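Normas de la casa

Compartir (3) · 2 comentarios

Llevo desde febrero redactando las normas de uso de la celda de Skuvari y he aprendido que una norma empieza siendo sensata y acaba midiendo 159 líneas. Sanne Jacobs me devolvió el primer borrador con una sola nota al margen: «¿Y esto quién se lo lee?». Buena pregunta, Sanne. De momento, tú.

El segundo borrador cabía en una cara. Siebe Kuipers lo pegó en la pared con cinta de embalar, torcido, y ahí sigue. 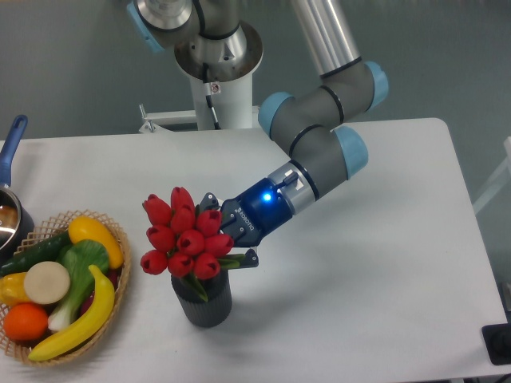
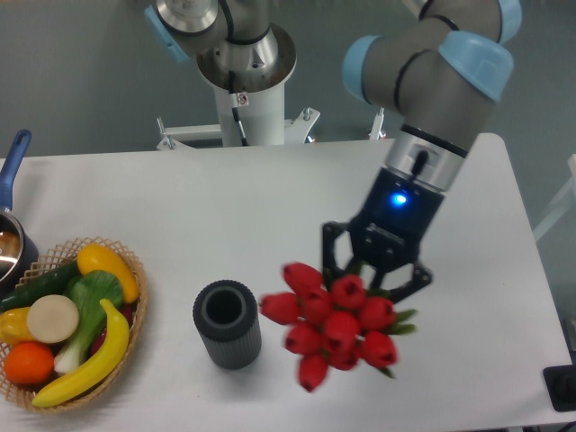 La norma que más discusiones ha traído es la cuarta: antes de repetir una tarea, la mesa vuelve a su disposición de partida. Dirk Brouwer la considera una manía mía. Puede ser. Pero si alguien deja el jarrón un palmo más allá, los resultados de esa tarde ya no se comparan con los de la mañana, y luego me toca a mí explicárselo a los de Girard. Lo mismo vale para la cesta de verduras, aunque el brazo solo vaya a por los tulipanes: el plátano también tiene su sitio, y lo digo con toda la seriedad de la que soy capaz.

La quinta obliga a anotar los fallos con la misma letra que los aciertos. En la hoja de Arnout De Smet los aciertos ocupan tres renglones y los fallos son un «regular» a lápiz. Hemos hablado.

La sexta, nadie mete la mano en la zona del brazo sin pararlo antes, no admite debate, y por eso es la única que Ward Van den Broek no ha querido corregirme. Me quedan las comas de la séptima.

Última actualización: febrero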